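Brew diary, October

05:40. Mash in on the second batch of the wet-hop pale. Strike water 71.5, mash settled at 66.2 after ten minutes, which is 0.3 under target. Left it. The kettle side was clean from last night so no caustic rinse needed, only a hot flush and a sanitiser pass on the heat exchanger.

Grist as per batch one except the Munich portion went down slightly and the difference was made up with base malt. Batch one finished darker than the sheet predicted. I put that down to the longer boil, but Slamet thinks the malt is running higher in colour than its certificate. We have asked the maltster for the lot analysis and will run a small congress mash ourselves if it doesn't arrive by the time batch three is scheduled.

Mash pH 5.38 at room temperature. Phosphoric addition unchanged.

06:55. Recirculation started. Slow to clear. The differential across the plate was higher than I like, so I dropped the pump to 40 percent and cut the bed once, shallow. It ran bright after eighteen minutes. The mill gap needs checking. I measured it in winter and have not measured it since, and the flour fraction looked high when I sieved a handful before mash in.

07:30. Sparge. Called Cempaka Lau at the Fedesgate block to confirm the pick. She had started on the Vukunine rows at first light and expected to have the bines through the stripper by ten. Yield is well down on the top rows and normal on the bottom ones, which matches the irrigation fault she had in the dripper line. Cone moisture is still on the high side. For a kilned hop that would be a reason to wait another two or three days. For wet hops it matters less, and the weather is due to turn, so I told her to keep going.

Order is 330 kilograms green weight across the two remaining batches. I have been working on five to one green to dry, but batch one came through softer than that ratio would suggest, and I am now using six to one for the late additions. If the bitterness comes in high the blend tank will take care of it.

08:50. Kettle full. Pre-boil gravity 1.046, corrected. Bittering charge is pellets from last year's crop, alpha 9.1 on the packet and probably nearer 8.5 after storage. Wet hops are no use for bittering here. The vegetable load is too great and the alpha is unknown until the lab sends it back, well after the beer is in tank.

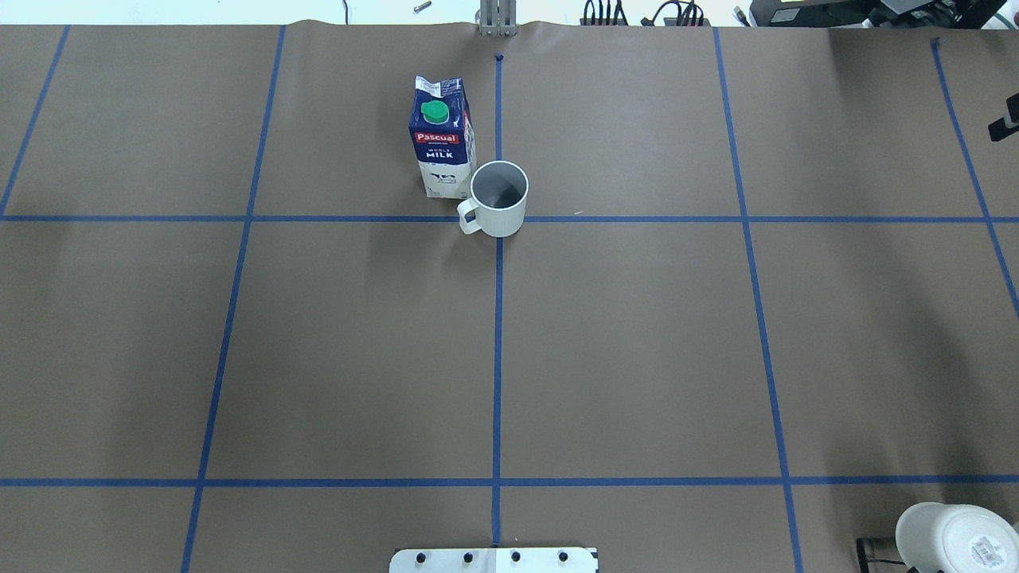 Taped table, kraft paper down.

09:20. Boil. Kept the foam down by hand with the hose. The level probe fouled again at the same point it did in batch one. It reads full and trips the steam valve. Bypassed and watched it manually. The probe has to come out and be soaked in acid, and if that does not fix it we will go to the spare. I have written this in the maintenance log twice now.

10:35. Hop truck in. Bags were warm in the middle, which is the usual problem when they are stacked more than two high. Surface cones were at 19 degrees and the core of the worst bag was at 31. No off smell yet. Opened everything straight away and spread the bags out on the cold room floor. I have asked Cempaka to send the next load in the open mesh bins, even if that means two trips.

Rubbed a sample from each row lot. Notes below, in the order sampled.

Row lot A: grapefruit pith, cut grass, a little onion at the end. Lupulin pale yellow. Cones slightly soft.

Row lot B: cleaner. Orange, resin, some pine. Lupulin deeper yellow. Best of the day.

Row lot C: grassy, thin, not much behind it. Probably from the top rows. Use in the whirlpool, keep out of the hop back.

11:10. Flame out and whirlpool. Brought the wort down to 84 before adding lot C and half of lot A. Held 25 minutes. With fresh cones I get very little trub cone, so the outlet screen goes in before anything else. On batch one it went in late and we lost half an hour clearing the line.

11:50. Knock out through the hop back, packed with lot B. Flow was acceptable for the first two-thirds and then fell off. Back-flushed once with hot liquor. Final volume into tank four was just under 2,000 litres, against a plan that allowed for a bit more. Loss to hop material is the whole of the difference. Green cones hold a great deal of wort and pressing them is not worth the oxygen pickup or the tannin.

OG 1.051. Pitched at 18.0 with third generation house ale yeast, viability 94 percent by methylene blue. Oxygen at 9 ppm inline. Tank set to 18.5, free rise to 20 once it is past halfway.

13:00. Lunch, then cleaning. Spent cones went to the compost bay at the block. They are no good to the cattle farmer, who only takes the grain.
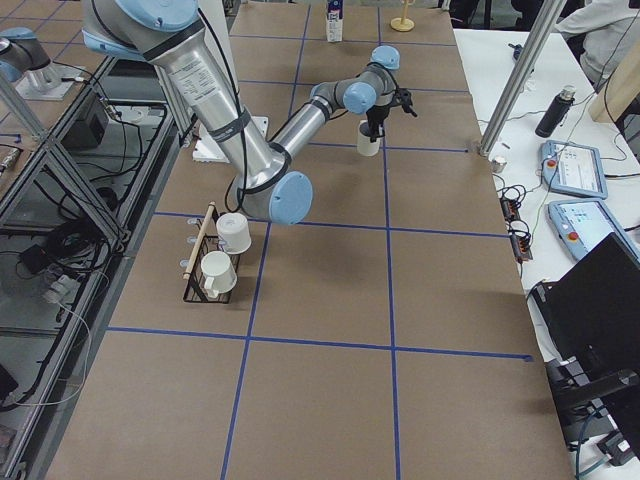
14:15. Batch one sample pulled from tank two. Gravity 1.013, down from 1.016. pH 4.41. Diacetyl forced test was faint but present, so it stays warm. Aroma is good, more melon than I expected, with the green edge dropping away. Bitterness reads soft on the palate. The lab number will not be back until the end of the month. Slamet Krishnan tasted it blind against last year's and picked the new one as the cleaner beer, although he also thought it was thinner in the middle, and I agree with him. The mash for batch three goes up one degree.

15:00. Water. The carbon filter is overdue and chlorine was just detectable at the outlet when I tested it, so I changed both cartridges. Sulphate to chloride is at two to one for this beer. I considered pushing it further, but fresh hops already give a hard, leafy edge, and more sulphate would only sharpen that. Same salts for batch three.

15:40. Talked through packaging with Slamet. The canning slot is confirmed for tank two provided the diacetyl clears. Cans are the 375s and the labels are here. Kegs will go to the usual accounts first and then to Oei, who want the beer on as early as possible and have asked for 3 kegs in the first run. They will get them if the volume is there. I would sooner not promise anything against batch two until it is carbonated.

Carbonation target is 2.5 volumes. Batch one last year went out at 2.7 and poured badly at two of the venues. The set point in the Cliltico controller is still on the old value and I have left a note on the panel to change it before transfer.

16:30. Ordering. Need peracetic, gaskets for the hop back lid (the current one weeps at the hinge side), and two more 25 kg bags of the wheat. Also a replacement sight glass for the grant. The crack has not moved but it is in a bad place.

Money, for the record. The fresh hop beers cost more per litre than anything else we make, mostly in freight and lost volume. Price per keg went up last season and sales held. I do not want to move it again. If the loss in the hop back can be brought down, the margin on batch three should be fine without it.

17:20. Tank four at 18.4 and no activity yet, as expected. Tank two at 20.0. Glycol return looks normal. CIP finished on the kettle and the hop back, with the screens still to be soaked overnight. The floor drain near the whirlpool is running slow with cone leaf and needs the basket pulled in the morning.

For batch three: mill gap first, screen in before flame out, mash at 67, mesh bins, lot B rows only in the hop back if Cempaka has enough of them left. If she hasn't, split lot A and accept the onion.

21:05. Checked tank four remotely. 18.6, slight pressure on the blow-off. Underway.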